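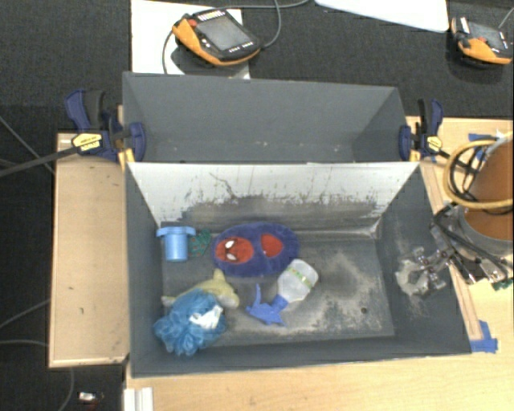 Gripper Trials at Skovitz: Frequently Asked Questions

Last updated Monday, January 27, 2020

These are the questions we get most often from people who have asked to send us a gripper, or who have read one of our trial sheets and want to know how the results were reached. If yours isn't covered, use the contact form.

What do you test?

Mostly end effectors for bin picking: jointed finger grippers, parallel jaws and suction cups. We also compare wrist and overhead cameras, and now and then a controller. We don't test whole arms for speed or payload. The manufacturers' data sheets cover that well enough.

What does a standard trial look like?

Two bins are set end to end and clamped together. A mix of toys and household goods goes into one bin, and the arm has to move each item into the other. When the first bin is cleared, or when the gripper has failed on the remaining items, the run is over. The next run goes back the other way, so no one has to reload by hand.

How many picks make up a trial?

A full trial is 700 attempted picks. A short trial is 273, and we only offer it for a second version of a gripper we have already tested. The number of attempts is fixed and the number of runs isn't, as a good gripper clears a bin in fewer tries.

Why do you use toys and bath items instead of machined parts?

Machined parts are easy to hold once you've found them. Most of the people who read our sheets handle mixed retail goods, and those are soft, shiny, floppy or some awkward shape. Our item set includes plush toys, a mesh bath pouf, a spray bottle, and a plastic cup-type container with a wide rim. Each one gives a different sort of trouble.

Which items cause the most failures?

The spray bottle, when it lies on its side against something soft. Fingers that close across the body tend to do fine, but if the planner picks the trigger the bottle swings and often drops on the way over. Bath poufs are the next worst. The mesh catches on exposed bolts and finger joints, and the gripper can't let go of it. We score a failed release the same as a failed pick.

Plush toys are easy for fingers and hard for suction. Large plush is harder than small, as the fingers may not open wide enough to get past the surface and will pinch a fold instead. A pinched fold counts as a good pick if the item arrives.

Do you take the tags off?

No. Tags stay on anything that was sold with one. They confuse some vision systems and that's worth knowing.

Are the bins replaced when they get worn?

Only if they crack or warp. Scuffs and scratches on the floor and walls are left alone. A new bin has a clean, even surface that flatters depth cameras, and we had one camera in the Lai comparison that did noticeably better in a new bin than in an old one. Since then all the camera work has been done in worn bins.

Why clamp the bins together?

A gripper reaching for something against a wall will push on the wall. Before we used clamps the bins crept apart during a long trial and the positions had to be taught again. Bar clamps across the join stopped that. We check them at the start of each day. Blue tape on the table will do for marking a position, but it won't hold a bin in place.

Can the arm hit the bin wall?

It can touch it. Light contact is logged and the run carries on. If the arm goes into a protective stop, the attempt is scored as a failure, the operator clears it from the teach pendant, and the next attempt starts from the home position. A gripper that causes 9 protective stops in one trial is withdrawn, and the sheet is published as incomplete.

What is the difference between the Rarketti and Nolholm sheets?

Rarketti is our item set for fingers and jaws. Nolholm is the one for suction, and it has more boxes and sealed bags. Scores from one can't be compared with scores from the other. We get asked to do this a lot and the answer is still no.

Can I choose the items?

You can ask for up to three extra items, and they'll be reported separately. You can't take anything out of the set.

Who writes the grasp planner?

We use our own for all the published trials so that the gripper is the only thing that changes. If you want your own software tested along with your hardware, we can run it as a second trial. Please send the software before the hardware, as it usually takes longer to get going.

What do I need to send?

One gripper, a spare set of fingertips, the mounting plate and bolts, and a cable at least long enough to run back along the arm with some slack at the wrist. If your gripper needs air, tell us the hose size. Please include the mass and the centre of mass. We can measure them, but it adds a day and we charge for it.

What does it cost?

A full trial is $789, paid once the gripper is mounted and has passed its first check. Short trials are quoted on request. Return freight is at your expense.

How long does it take?

Allow two weeks from the day the gripper arrives. The queue is full until May, so book before you ship. Parcels that turn up without a booking number are put on a shelf and not opened.

Will you publish a bad result?

Yes. You get the sheet five working days before it goes up and can write a reply of up to one page, which we publish with it. You can't withdraw after the first run.

Can I come and watch?

On mounting day, yes. Wear closed shoes and stay outside the marked line while the arm is powered. We don't have visitors during scored runs.

Do you keep the recordings?

Overhead video and arm logs are kept for two years. Gripper makers can have a copy of their own at no charge if they supply a drive. We don't release one maker's recordings to another.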